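The felt makes it quiet

In the back of the Tessier building in Sastley there is a small room with one table in it. The woman who looks after the table asked me not to write her name. She covers furniture for a living, and she has been doing this work for 19 years.

"People ask for leather, people ask for linen," she told me. "For a work table I always say felt. You put down a thing and it stays where you put it."

The color was a long discussion. She had a gray in mind, but the supplier in Drarnovside had only a short piece left of it. So she took the blue-green one, and today she is happy with it. "Small things are easy to find on it. A piece of wood, a piece of rope - you see them at once."

I asked her about the corners, and she laughed a little. A sharp corner is simple to cut, she explained, but felt does not like it. It wears there first. She rounds them slightly and lets the pale wood show at the edge, so the hand can feel where the table finishes.

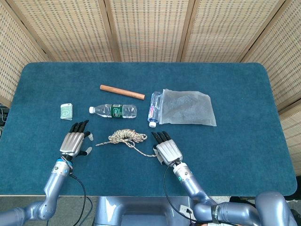
The felt table in Sastley, with a coil of rope in front and the woven screen behind.

The screen came later. She bought it used for 30 dollars, through a notice in the Nado shop, and it needed 3 evenings of repair. "I did not want a wall," she said. "With a wall you feel closed in. With the weaving there is still some air."

She does not keep the table only for nice objects. Water bottles, a plastic zip bag, a wooden stick, everything can go on it, and she has no rule about this. The only thing she does not allow is glue.

And how does one clean it? With a soft brush, always in the same direction, she answered. In January she plans to change the felt, because by then it will be too thin in the middle. She has already ordered the new piece. It is the same blue-green.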